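Home > Storage & Shelving > Reviews

12 Jul 2023
By Veikko Hakala

Gridard open shelving, tall version, two units

We moved to Lostholm with 1,552 square feet and not one closet on the ground floor. Coats, board games, dog things and the printer all needed a place, and after a month of cardboard boxes along the wall I ordered two of the tall Gridard units from Hyvönen. The total was $837 with delivery. They have been up since May, one in the hall and one in the family room.

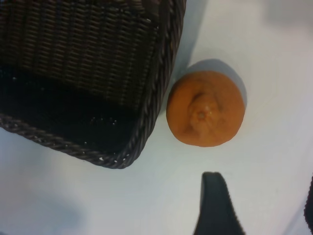
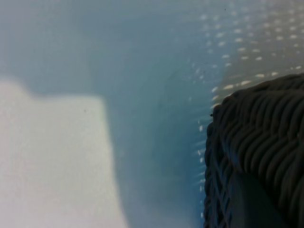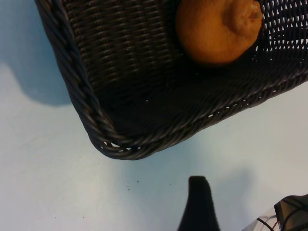
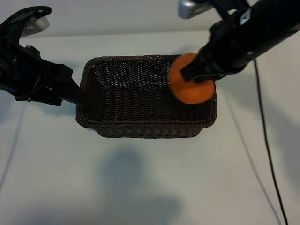

Dark brown wicker basket, with an orange ball inside it in the last one.

Each unit has five shelves, two of them fixed and the rest adjustable. The uprights are steel, painted a flat gray, and the shelves are solid pine with a clear finish. They came in long flat cartons that one person can drag but should not try to carry up stairs. Everything in ours was undamaged except one shelf with a dent on the back edge, and I put that one at the bottom facing the wall.

Assembly took me an evening for the first unit and much less for the second. The instructions are drawings only, and the drawing for the cross brace shows it from behind without saying so. I put it on backward and had to take out four bolts to turn it. The hex key in the box is short and hurts your hand after a while. Use your own if you have one. The bolts all fit, and there were spares.

The adjustable shelves sit on pins that push into holes in the uprights. They hold well. Moving a shelf means emptying it, lifting it off and pulling the pins with pliers the first time, as the paint makes them tight. After that they come out by hand. The holes are spaced closely enough that I could get a row of baskets in without much wasted height above them.

Baskets are how we use most of the shelving. The shelves are open on all sides, so small things roll off the back or just look like a mess. We had the hall shelf loose for a week and it was dog leashes, gloves and tennis balls all over the place. Wicker works better on it than plastic bins, which slide around on the finish. Measure before you buy any. The usable depth is less than the catalog makes it look, because the uprights take some of it at each corner, and a basket with a thick rim may not go in between them even when its base would. I returned two for that reason.

Wicker does collect crumbs and grit. I turn ours over outside and knock them, then go over the weave with the brush end of the vacuum. That's the extent of the upkeep.

The heaviest load is the printer and a stack of paper on the second shelf from the bottom. The pine hasn't bowed that I can tell with a straightedge. I would not put the same weight on the top shelf. The wall bracket is included and you should fit it, but the screws supplied are too short for plaster, so I bought longer ones at the hardware store.

The finish is the weak part. A wet glove left overnight raised the grain and left a mark I can feel. I sanded the spot and put on a coat of Clarnulon hard wax, which is what I should have done to all the shelves before putting them up. It went on fine over the factory finish with a light scuff first. Slight yellow tint, hard to see now.

Delivery was a day late and Hyvönen called to say so. When I wrote about the dented shelf they offered a replacement or a small refund, and I took the refund.

A low version is sold with the same parts. I looked at it in the store and it felt no different, only shorter. For a family room with a window I would probably pick that one. In the hall the height is useful and we keep the winter hats up top.

I'd buy them again at this price and wax them first.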